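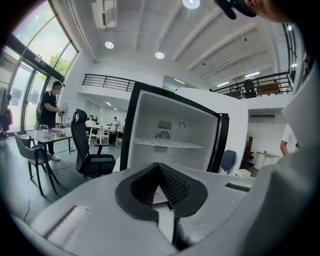

Figure 4. Hand-held gripper in use at an open mini fridge, shared office site.

Shaimaa Erraji objected, when an early draft of this section went round, that we were judging a purchase by its price tag and then blaming the price tag. Her point was that a department buying its first set of hand-held grippers has no history to budget from, and that a low estimate is the only kind such a department can make. We accept the first half of that. The second half we do not, and the rest of this section sets out why.

5.2 What the equipment budgets left out

The four sites in our sample each wrote a plan before ordering anything. Three of the four plans treated the gripper as the main cost and everything else as small change. The supplier quotes encouraged this. Ruklow quoted per unit, with spare finger pads listed as optional, and Ramov quoted a bundle that looked complete until the site at Zornwood tried to work out what was in it. Neither quote was dishonest. Both were written to be compared with each other on one line of a spreadsheet, and that is how they were used.

The argument for hand-held tools over a fixed arm is usually made on cost, and on the purchase order it holds up. A person carries the gripper to wherever the task is. No mount, no safety cage, no floor work. Household tasks can be recorded in an ordinary office with a small fridge in it (Figure 4), and the office can go on being an office. Planners liked this last point a great deal. We are less sure of it. A room that is shared has to be booked, and the hours spent waiting for it or working around other people did not appear in any of the plans we read.

Labour was the largest gap. Octavio Insaurralde, who kept the purchasing records at Zornwood, told us in interview that operator time had been entered as zero for the first quarter on the grounds that the operators were already on staff. They were, but they had other work, and by March that work was being done by casuals hired at short notice. The cost had simply moved to another budget line, where it was harder to see and where the equipment project could not be asked to answer for it. We found the same pattern at two other sites, in milder form.

Spares came next. The plans allowed for 9 replacement pads per site over the year. Logged use at the busiest site was 32. We do not put much weight on the exact figure, as the log was kept by hand and there is reason to think some changes were never written down. Even so, an allowance that is out by that much was a guess, and it should have been labelled as one. The Ekpo site, which planned for twelve months of use but bought spares for the first term only, ran out and borrowed.

Storage, charging and checking were absent altogether. Graça Rebelo estimated that checking recordings took her team about as long as making them – a claim we could not test, though nothing in the timesheets contradicts it. If it is even half right, the unit price of the gripper becomes a minor item, and a good deal of the effort that went into getting competing quotes was spent on the wrong question.

Which brings us back to Erraji's objection. A first-time buyer cannot know its rate of wear, true. It can know that there will be wear. It can also know that people will be holding the tool and that they are paid. Leaving a line blank is a choice, and in the approvals process at all four sites a blank line was read as a zero.

Abelardo Salinas has suggested a pilot of one unit before any larger order, with the pilot's own costs published alongside the request. We think this is sensible and also think it will be resisted, as a pilot delays the order and suppliers discount for volume. The discount offered by Ruklow lapsed at the end of the financial year, and two of the site leads named that date as the reason they did not wait. Whether the discount covered what was later spent on spares and casual staff is taken up in Section 5.3, with the caution that the records for one site are incomplete.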